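4.2 Open-day demonstration

The living-room task was shown to visitors at the Utbridge open day in November 2023. The robot was a two-armed humanoid running the Nerna controller, and the task was cushion handling beside a sofa. Visitors stood behind a line near the door and could ask the operator, Aušra Paulauskas, to start a new trial at any time. Settings were the same as in the laboratory trials of Section 3, apart from the grip force limit, which was lowered after a rehearsal in August. 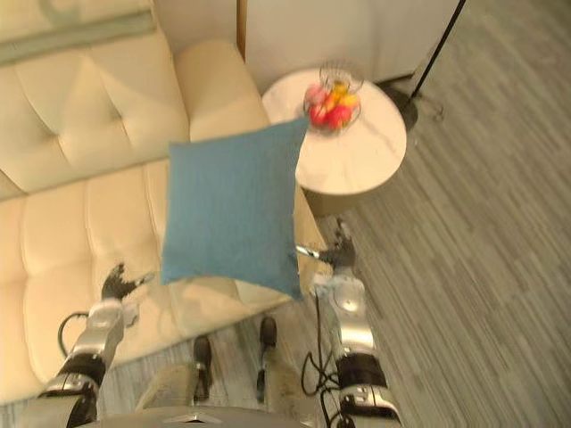 Soft objects are hard for the controller mainly due to occlusion. A cushion held between two hands hides much of what lies behind it, and the head view is the only one the planner uses. With the blue cushion raised in front of the sofa, part of the round side table is covered as well, so the table edge must be kept in memory while the arms move. The map was stored for 4 seconds after the last clear view. Longer storage gave stale edges when the torso turned.

Each approach begins with both hands open. The planner picks two contact points on opposite sides of the cushion and moves the hands toward them at equal speed.
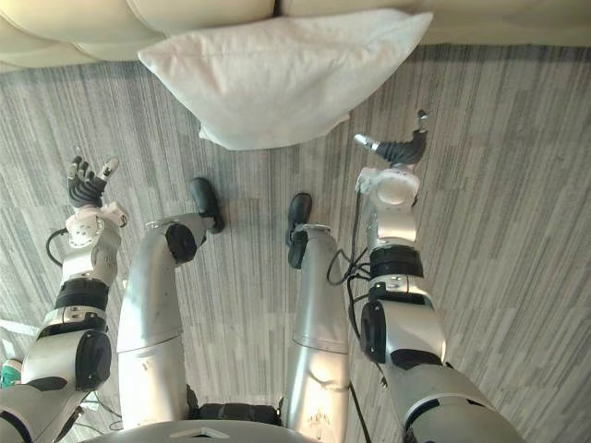
If one hand makes contact early, it waits for the other. The wait is limited to 947 ms, after which the approach is dropped and planned again. Visitors often read this pause as a fault - a point also raised by Tamošiūnaitė in her notes on the Grornow demonstration.

Lifting starts only when both hands report contact. No weight estimate is used; the arms close until the force limit is reached and then rise together.

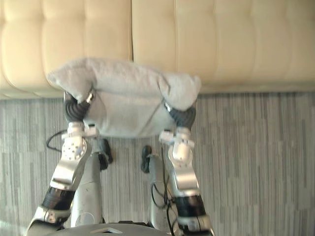
Figure 6. Two-handed hold on a light gray pillow in front of the sofa, head view.

The open-day log holds nearly 3000 planner calls, of which 415 were replans. Most replans came from the wait limit. The log does not separate trials started by visitors from those started by the operator, and the two are treated as one set in Section 5.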